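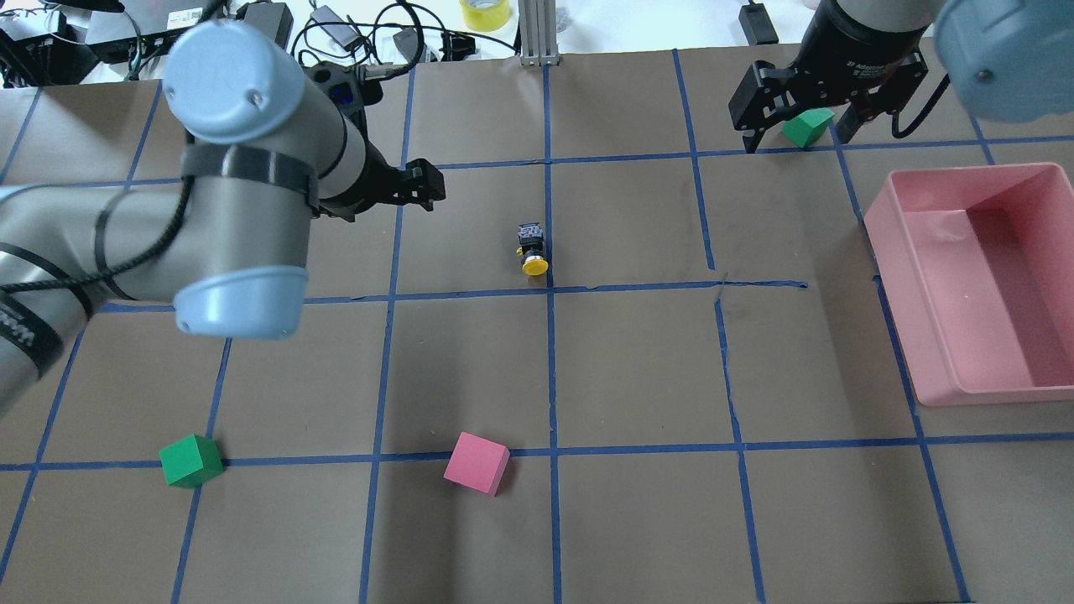 Fig. 6-1. Work table with paper cover and tape grid.

Print this page | E-mail this page

6. Setting Up the Hostex Light Controller for Work Table Areas

This section covers zone assignment, level setting and the daily schedule. The controller must already be mounted and wired as described in Section 4. All steps are done from the wall keypad unless noted.

CAUTION: Turn off the branch circuit before opening the controller cover. The keypad OFF button does not remove power from the output terminals.

6.1 Assigning Zones

1. Press and hold MENU until the display shows ZONE.
2. Use the arrow keys to select a zone number. The controller accepts up to 6 zones.
3. Press SET. The fixtures on that output flash twice.
4. Enter the fixture count from the wiring chart inside the cover.
5. Press SET again to store the entry.

Note: If no fixtures flash, the output is not connected or the Nunden relay card is not fully seated. Turn off the circuit, reseat the card and start again from step 1.

Keep table zones separate from walkway zones. A table zone holds its level while the motion sensor is idle. A walkway zone dims to its standby level after the delay set in 6.3.

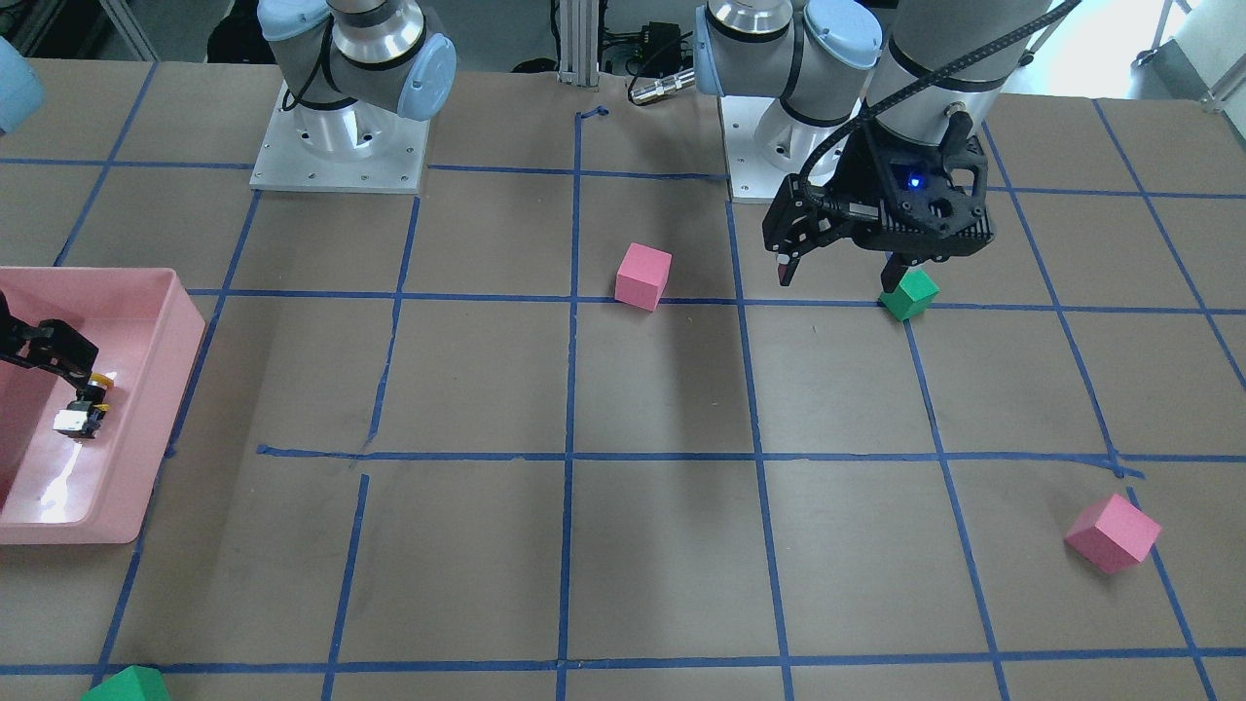
6.2 Setting Light Levels

1. Leave the zone at full output for 40 minutes before taking a reading. New lamps drift during this period.
2. Place the light meter flat on the table surface with the sensor facing up.
3. Take one reading at the center of the table and one near each corner.
4. Select LEVEL and adjust until the center reading matches the value on the room plan.
5. Press SET.

Do not lean over the meter. Block daylight from windows while readings are being taken, and close any doors to brighter rooms. Glossy surfaces near the meter can raise the reading.

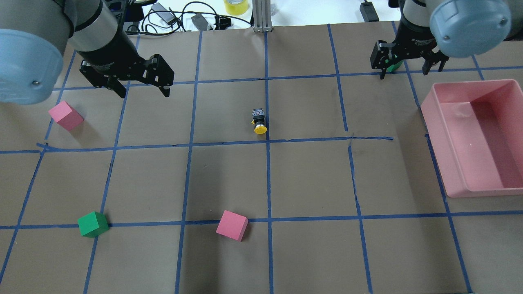 If the corner readings fall well below the center reading, raise the level of the neighboring zone first. Raising the table zone alone increases glare and does little for the corners. The factory default level is 84 percent.

6.3 Schedule and Standby Delay

1. Select CLOCK and enter the local time.
2. Select SCHED and enter an on time and an off time for each zone.
3. Select DELAY and enter the standby delay in minutes.
4. Press MENU to exit. 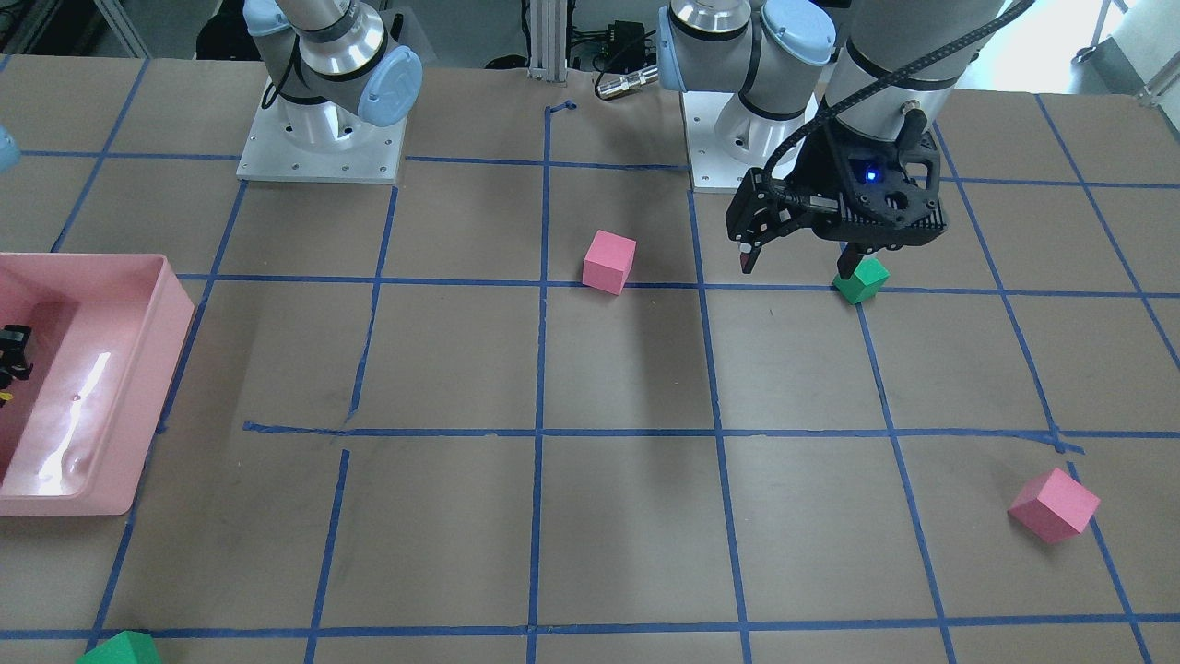

The schedule is held in memory during a power loss. The clock is not, unless the backup cell is fitted. Replace the cell every November and reset the clock afterward.

Note: Keypads with Vishwakarma firmware show DLY in place of DELAY. The function is the same.

6.4 Error Codes

E1: Zone has no stored level. Repeat 6.2.
E2: Clock not set. Repeat 6.3, step 1.
E3: Relay card fault. Order part 2194.

Revised 8 September 2018

Print this page | E-mail this page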